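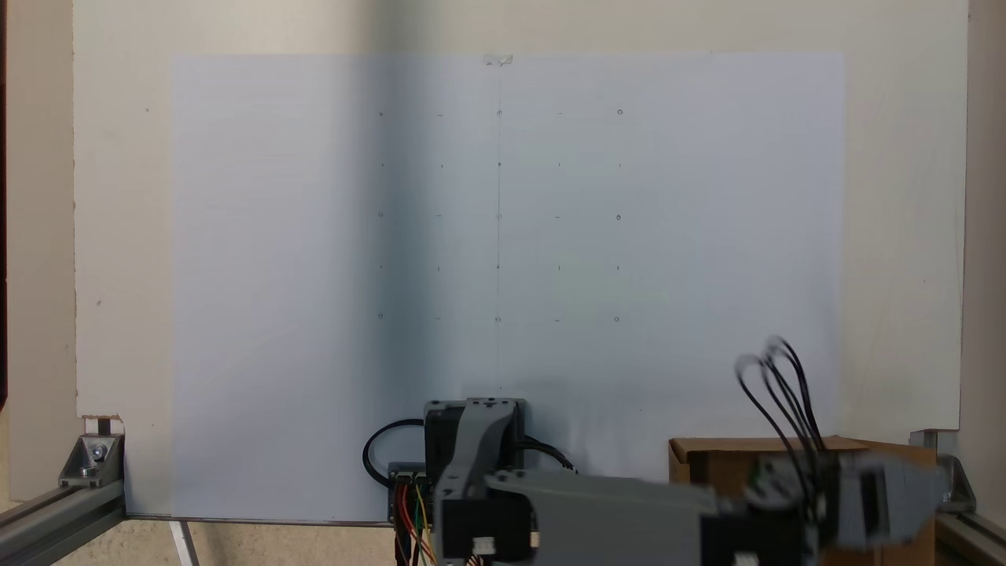 Setting Out a Pencil Grid on a Mounted Sheet

Goncombe Drawing Workshop: guidance for members and visiting groups

This page explains how to mount a large sheet of paper on an upright backboard and mark out a light grid in pencil. The method is used in the introductory course at Goncombe and is suitable for anyone who can use a ruler and a set square. Members should allow 20 minutes for a first attempt.

What is needed

One large sheet of plain paper, white or pale in colour
A flat backboard, larger than the sheet on every side
Clear tape
A long ruler and a set square
A sharp pencil, HB or harder
A soft eraser

Preparing the board

Wipe the face of the board with a dry cloth and check that it does not rock. A board with a damaged corner may still be used, provided the paper does not reach the damaged part. A cream or other pale board is preferred, as a strong colour can show through thin paper.

Mounting the sheet

Hold the paper against the board with a generous margin at the left and right. Fix the middle of the top edge with one small piece of clear tape. Stand back and check that the sheet hangs straight before going further. If it does not, lift the tape slowly and begin again. Heavier papers may require a second and third piece at the upper corners.

The centre line

Measure the width of the sheet at the top and again near the bottom, and mark the halfway point each time. Join the two marks with a faint vertical line. Very little pressure is required — the line should be visible at arm's length and no further. All later measurements across the sheet are taken from this line and never from the edge of the paper, which is seldom cut perfectly square.

Marking the grid

The standard Goncombe grid has five rows and five columns, with the middle column on the centre line. Lines are not drawn between the positions. Each position receives a small mark, and the form of the mark shows its place in the grid.

1. Choose the height of the top row and mark it on the centre line. Step down the line at equal intervals for the remaining four rows.
2. Using the set square, carry each row out to the left and right, with two positions on either side.
3. In the first, third and fifth rows, draw a tiny circle at the left, centre and right. Place a short horizontal dash at the two positions between them.
4. In the second and fourth rows, use only small upright ticks or dots.

Circles should be drawn freehand and kept small. Members who find this difficult may mark a dot first and draw round it.

Checking the work

Measure both diagonals between the outer circles. The two figures should agree. On the course sheet each diagonal is 185 mm, and a difference of more than 2 mm means that the rows should be set out again.

Light falling from one side can leave a soft shadow across part of the sheet and make faint marks hard to find. Move the lamp or the board before pressing harder with the pencil.

Queries about the course may be addressed to Jae-in Seo at the workshop office.

Page last revised February 12, 2022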